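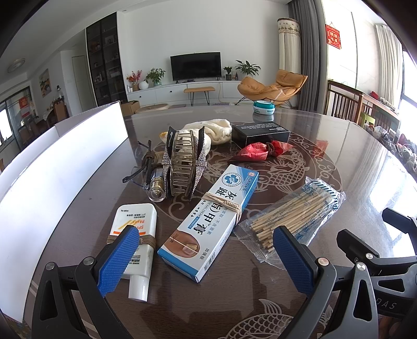
Why do we print the fingers soft at the tip and stiff at the root?
A soft tip spreads over whatever it touches, so you need less squeeze to hold on. The stiff root keeps the two sides lined up.

Handout 2 – home gripper build, shared workshop group (Figueiredo)

Before you come in: fingers printed, pads cut, screws sorted. Pads get glued in the workshop, not at home, the Murnine glue needs the vent on.

Pad glue: thin coat both sides, wait 30 minutes, press. Dont clamp hard or the texture flattens.

Practice set. Mix shapes and stiffness – tube, small box, bag of cotton swabs, hair clip, cloth. A loop of twine around the tube and the box gives a second thing to grab. Glass tabletops are fine but slippery, so do the tube first and the bag last.

Grip log: 80 tries per person before the May session. Write object, side approached, held or dropped. Gervásio Pacheco has the blank sheets, cabinet code 3142.

Common trouble
Fingers meet crooked – loosen root screw, close fully, retighten
Pad peeling at the corner – old glue, scrape and redo
Bag slides out – go lower, pinch the sticks thru the plastic

Still to cover: spring choice, Trakisent vs the Trindach one. Bring both if you have them.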